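3.2 Learning to eat with a shared tool

Much of what our older interviewees told us about mealtimes in Borora came back, sooner or later, to the matter of how a child is first handed something to eat with. We had rather expected to hear about recipes, and we did hear about those too (at generous length, and often with a bowl of something put in front of us), but of the 44 households we visited, it was the small lessons at table that people seemed to enjoy remembering most. Shin and Tzanetos noticed much the same warmth in their earlier study of family kitchens in Jukmont.
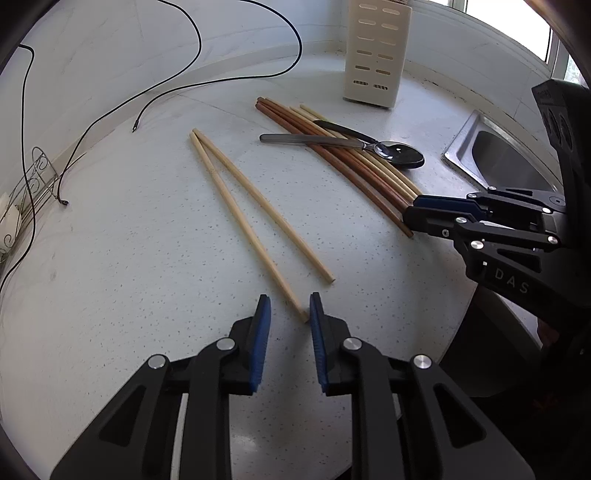

Figure 2. A pair of wooden chopsticks on a speckled countertop, tips together.

Chopsticks came up in a good many of these conversations, usually as a story about a grandparent's patience. One woman remembered being given a pair at the age of 3 and spending most of that winter chasing beans round her plate, while her brother was quietly allowed a spoon. Others spoke of sets kept in a drawer for visitors, or of an odd stick that had lost its partner years ago and was now used for stirring tea. We have tried to keep these accounts in the tellers' own order, wandering as they sometimes are, and we return to the visitors' drawer in Section 4.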